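Friday, late

Laundry day again, and I let it pile up so badly this week that I ran out of towels and had to dry my hair with a pillowcase. The bus back from Grodby was 19 minutes behind, so I didn't even get started till after dinner, and by then I wanted to crawl under a blanket and watch something dumb.

But I was good! I did the darks first, then the sheets, and hung everything on the rack in the hall, where it blocks the bathroom door and will probably stay till Sunday. Found a Prostever receipt in my jeans pocket — 1341 for a desk lamp I don't even like — and I'm still mad at myself over it. I should take the lamp back. I won't take the lamp back.

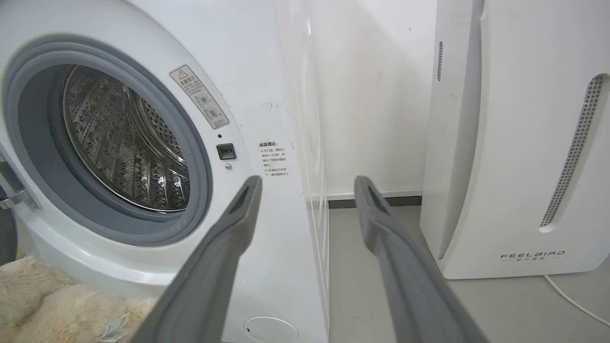
The fluffy stuff is what I always put off. I never know what setting to use and I'm scared of pulling out something flat and sad, like what happened to my old bath mat. So tonight I left the washer door open and put the cream fleecy one down in front of it, with its little white care label sticking out, and told myself no bed until it's dealt with. I do love how soft it is. Cold and gentle, I think, and only a tiny bit of soap.

Need to buy detergent tomorrow, and clothespins, and something for lunch.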